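Tauchausrüstung nach der Safari reinigen und über den Winter einlagern

Von Adelmo Sartori
Zuletzt überarbeitet am 9. Dezember

Wer im Oktober vom letzten Tauchschiff der Saison kommt, hat meistens eine schwere Tasche voller salziger Ausrüstung im Flur stehen. An Bord wird zwar gespült, aber die Becken auf dem Tauchdeck teilen sich alle Gäste, und am letzten Tag ist das Wasser darin selten noch richtig süß. Die gründliche Reinigung findet deshalb zu Hause statt. Die folgende Anleitung ist für normale Sporttaucherausrüstung geschrieben: Atemregler, Tarierjacket, Nassanzug, Füßlinge, Maske, Flossen, Lampe und Computer. Für Trockentauchanzüge und Kreislaufgeräte gelten die Vorschriften der Hersteller.

Was Sie brauchen

Eine Badewanne oder eine Mörtelwanne mit 60 Litern
Lauwarmes Leitungswasser
Ein mildes Neoprenwaschmittel, ich nehme seit Jahren Pyo
Eine weiche Zahnbürste
Breite Kleiderbügel
Silikonfett aus dem Tauchladen
Alte Handtücher

Schritt 1: Auspacken und sortieren

Packen Sie die Tasche möglichst am Tag der Heimkehr aus. Salz, das in Reißverschlüssen und Ventilen auskristallisiert, löst sich später nur langsam wieder. Legen Sie alles mit Elektronik auf die eine Seite, alles aus Neopren auf die andere. Bleitaschen leeren, Karabiner und Haken abnehmen, Lampen aus den Handschlaufen ziehen. Die Tasche selbst wird am Ende ebenfalls ausgespült, auch innen, vor allem entlang der Bodennaht.

Schritt 2: Atemregler

Prüfen Sie zuerst, ob die Schutzkappe auf der ersten Stufe trocken ist und fest sitzt. Erst danach kommt der Regler ins Wasser. Lassen Sie ihn zwei Stunden liegen und bewegen Sie ihn zwischendurch. Die Luftdusche darf dabei nicht gedrückt werden, wenn kein Druck auf dem System ist, sonst läuft Wasser über den Schlauch bis in die erste Stufe. Wer eine volle Flasche zur Hand hat, schließt den Regler zum Spülen besser daran an.

Mundstücke mit der Zahnbürste reinigen und auf Risse prüfen. Schlauchschoner ein Stück zurückschieben, darunter sitzt fast immer Sand. Bei meinem Rukura lässt sich der Deckel der zweiten Stufe von Hand abschrauben, bei vielen anderen Modellen braucht man Werkzeug. Dann bleibt der Deckel drauf und die Arbeit der Werkstatt überlassen.

Aufhängen oder locker aufgerollt hinlegen. Enge Schlaufen schaden den Schläuchen, besonders direkt hinter den Anschlüssen.

Schritt 3: Tarierjacket

Außen mit der Handbrause abspülen, dann die Blase innen. Dazu den Auslassknopf am Inflator drücken und Wasser durch das Mundstück einlaufen lassen, bis sich das Jacket spürbar füllt. Mit dem Mund etwas Luft dazugeben, kräftig schwenken, umdrehen und über den Schnellablass entleeren. Diesen Vorgang wiederholen, bis das Wasser nicht mehr salzig schmeckt — ein Tropfen auf der Fingerspitze genügt zum Testen.

Zum Trocknen das Jacket halb aufblasen und auf einen breiten Bügel hängen. Nach einem Tag noch einmal kippen und den Rest ablassen. Es kommt erfahrungsgemäß noch etwas heraus.

Schritt 4: Neopren

Anzug auf links drehen und in lauwarmes Wasser mit Waschmittel legen. Die Dosierung steht auf der Flasche, mehr bringt nichts. Mit den Händen durchdrücken, nicht reiben und nicht wringen. Danach so lange klarspülen, bis kein Schaum mehr kommt. Waschmaschine und Trockner sind tabu, auch im Schonprogramm.

Füßlinge und Handschuhe bekommen dieselbe Behandlung. Stopfen Sie die Füßlinge zum Trocknen mit Zeitungspapier aus und wechseln Sie es, sobald es sich feucht anfühlt. Dicke Anzüge wie mein alter Stendness brauchen in einem ungeheizten Keller fast zwei Tage, bis die Innenseite trocken ist, und dann dreht man sie um und wartet noch einmal. Sonne und Heizkörper beschleunigen das Ganze, machen das Material aber spröde.

Reißverschlüsse mit der Bürste reinigen, schließen und mit Wachs oder Zipperfett behandeln.

Schritt 5: Maske, Flossen, Kleinteile

Maske mit etwas Spülmittel auswaschen, auch in der Falz zwischen Glas und Rahmen. Dort setzt sich im Lauf der Jahre ein schwarzer Belag fest, der sich am Anfang noch leicht entfernen lässt. Flossen abbrausen, Bänder lösen und die Schnallen ein paarmal betätigen.

Bei Lampen das Gehäuse erst außen spülen und vollständig abtrocknen, dann öffnen. Batterien oder Akkus herausnehmen. O-Ringe mit dem Finger abnehmen, niemals mit einem spitzen Gegenstand, und die Nut mit einem fusselfreien Tuch auswischen. Ein dünner Film Silikonfett reicht. Der Ring soll glänzen, ohne dass Fett daran klebt.

Tauchcomputer mit fest verbautem Akku werden nicht leer eingelagert. Laden Sie zwischendurch nach, die Bedienungsanleitung nennt den Abstand.

Schritt 6: Einlagern

Der Lagerort soll trocken, dunkel und frostfrei sein. Ein Heizungskeller ist wegen der Wärme weniger geeignet als ein normaler Abstellraum. Flaschen stehen mit etwas Restdruck aufrecht und gegen Umfallen gesichert. Der Anzug hängt auf einem breiten Bügel, Flossen liegen flach oder stehen mit den Formeinsätzen im Fußteil. Auf die Blattspitze gestellt, verziehen sie sich.

Für Kleinteile haben sich offene Behälter bewährt, an die Luft herankommt. In geschlossenen Plastikkisten hält sich die Restfeuchte, und im Frühjahr riecht alles muffig. Silikonfett und Waschmittel lagere ich getrennt von Masken und Mundstücken, am besten an der Wand, wo man sie auch wiederfindet.

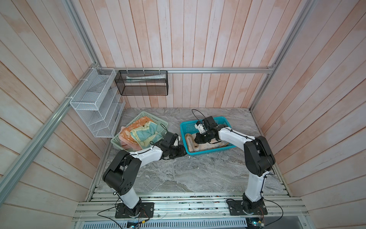 Gitterkorb und Gitterregal an der Bretterwand

Eine Maske gehört in ihre feste Box, ohne Gewicht darauf. Helles Silikon verfärbt sich, wenn es dunkles Gummi berührt. Legen Sie also nichts Schwarzes dazu, auch keinen Schnorchel.

Schritt 7: Vor der nächsten Reise

Holen Sie die Ausrüstung rechtzeitig heraus, damit noch Zeit für die Werkstatt bleibt. Im Frühjahr sind die Wartezeiten dort lang. Jacket aufblasen und über Nacht liegen lassen: Ist es morgens weich, ist ein Ventil undicht. Schläuche biegen und nach feinen Rissen absuchen, Flossenbänder dehnen, Lampen einmal durchbrennen lassen.

Danach empfehle ich einen Tauchgang im heimischen Gewässer. Wir fahren dafür an den Hernamier, da kommt man über den Steg ins Wasser und steht im Einstiegsbereich noch sicher. Nehmen Sie für diesen Tag zwei Ersatzbänder und ein Mundstück mit, dazu Kabelbinder. Was dort nicht funktioniert, lässt sich zu Hause noch reparieren oder ersetzen. Auf dem Schiff ist man auf das angewiesen, was die Crew in der Kiste hat.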